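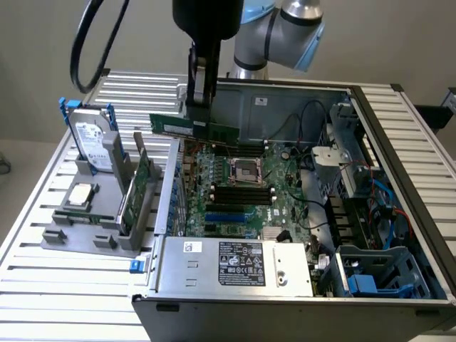
According to Delia Pîrvu, a job was finished when the ticket was closed, and what the tenant thought of it was a separate question. Several of the people we interviewed said much the same, and the remark describes the gap that this section deals with. The contract counts closed tickets. The people in the building count working taps, lights and doors.

4.2 Closed and reopened jobs

We read 500 job tickets from the Batitz and Sheehan buildings. Both are office blocks let to more than one tenant, and in both the day-to-day repairs, cleaning and reception are bought in from one contractor, Rullow. The two buildings use the same ticket form. It has a box for the time of the report, a box for the time of closing and a free text line. The free text line is often left blank, or holds a single word such as "done" or "seen".

A ticket was treated as reopened if a second one was raised for the same fault in the same room before the next monthly review. By this measure 107 tickets were reopened. We did not count cases where a tenant rang the help desk and no new ticket was made, so the real number is likely to be higher. Help desk calls at Sheehan are not logged at all once a ticket number has been given out.

Water faults and heating complaints made up most of the reopened jobs. Heating is a special case. A room reported as cold in the morning may well be warm by the time someone gets there, and the fitter closes the ticket with nothing done. The next morning the tenant reports it again. Under the contract both visits are met targets. Shivam Sengar put the blame on the four-hour limit for comfort complaints, which in his view sends a fitter to the room when the plant room would be the better place to start.

Faults in equipment were harder to sort. The form has only one heading for it, and the heading takes in hand dryers, door closers, vending machines and desktop computers (Figure 3 shows a Dell tower case on its side with the side panel off). Computers are outside the repair contract at both buildings and should be passed to the tenant's own supplier. In practice the help desk opened a ticket, passed the fault on and closed the ticket the same day. We left these jobs in the count, as the contractor does in its monthly report.

Figure 3. Equipment heading: desktop computer, opened.

The 17 interviews gave mixed views on whether tenants should sign jobs off themselves. Sarla Shukla was in favour and said that tenants at Batitz already did so informally by email. Hemant Bansal thought that sign-off would hold up payment over small matters such as a scuffed wall. The Turkach system, which both buildings were due to take up in January, allows a ticket to stay open until the person who raised it replies, but the setting is off by default and neither client had asked for it to be switched on.

We return to payment in Section 5, where the reopened jobs are set against the deductions made under each contract.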